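Handout 4: Care of the gripper and wrist camera, laundry cell

Please read this before the practical on Thursday. Last term some groups came without reading and we lost the first half hour.

## 1. What belongs to the cell

For this course the cell means the arm, the two-finger gripper, the camera at the wrist, the washing machine and everything standing on the floor inside the reach of the arm. Students often forget the last part. The basket and the cables are also your responsibility while you are signed in.

## 2. Before power on

- Walk once around the cell. Move every cable that lies where the arm will come down. Ramil Padilla keeps the floor clips in the grey cabinet.
- Close the door of the washing machine by hand.
- Wipe the camera window with the dry cloth, never with alcohol.
- Check that both fingers are tight. The screws take the small key, and you should feel no play when you push the tip sideways.

## 3. Finger surfaces

The inner faces near the tips do most of the work, so dust and lint collect there. Clean them after every 32 cycles with a soft brush. If a face is shiny or has a cut, write it in the cell book and ask Remedios Lagman for a new pair. Do not change only one finger. A new finger and an old one do not close in the middle, and the grasp will pull to one side.

## 4. Camera check

Open the fingers to the wide position and look at the live picture. You must see both tips and the space between them. If one tip is missing, the bracket has turned. Loosen it, turn it back and repeat the check.

The door glass gives strong reflections. Do not teach a point from the glass. Use the outer ring of the door or the lower edge of the front panel. In group 10 they taught the centre of the window and next morning, with other light, the arm searched for it in vain.

## 5. To hand in

One page per group, with your cable plan and the condition of both fingers.
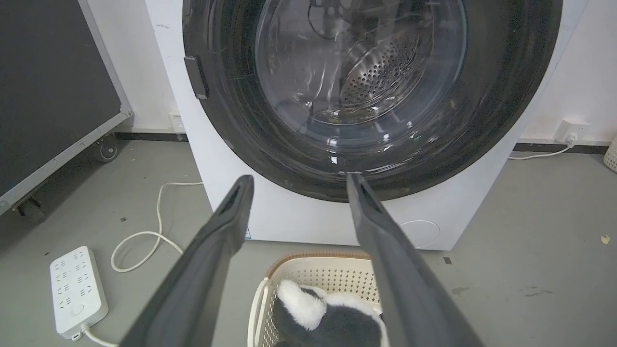 *Angelica Buenaventura*

Compare your own live picture with the one printed on this sheet. Both fingertips should stand in front of the machine with a clear gap between them, and the lower part of the black door ring should be in view. Mark on the print the power strip and the looped white cable at the left, and draw where you would lead them.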